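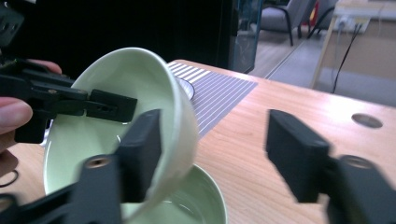
I nearly didn't go to the Prurwood open day, what with the rain and the number 19 bus being its usual self, but I'm so glad I did! It's the place out on the Skadport road where they try out crockery and table things before they go in the shops, and once a year (a Wednesday in March, of all the times to choose) they let the rest of us in for a nosey.

You start in the store room, which has shelves right up to the ceiling and holds 4000 pieces, according to the sign on the door. I could have stayed there all morning. I have a weakness for plates. Then it's down the corridor, past a kiln you're only allowed to look at through a window, and into the part I'd come for, the table room.

I'd pictured something like a showroom with candles and folded napkins, and it's much plainer than that – carpet on the floor, an ordinary wood-grain table with rounded corners, even a hole in the top for cables like the one on my desk at work. The bowls were what everybody was talking about. They're a soft pale green, very shiny inside, and they get tipped, poured from one to the other, set down and moved about all day long. 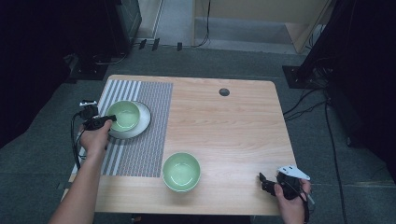
I do like that green against a white plate with a dark rim. My sister thinks green crockery makes food look poorly, but she wasn't there, so I get the last say. The striped placemat was my other favourite, white and grey with a finer woven bit down one side, and I'd have one at home tomorrow if I could trust my lot with soup.

After that there was tea in the canteen (30p a cup, bring change) and a short talk by the people from Kobzar, who make glazes. Most of it went over my head, though I did enjoy the tray of test tiles they passed round. The Flurnader stand had seconds for sale and I came away with two side plates and a jug I don't need.

Parking is hopeless, so get the bus if you can. Wear flat shoes too, there are more stairs than you'd think. The toilets are by the kiln window and the gift shop only takes cards.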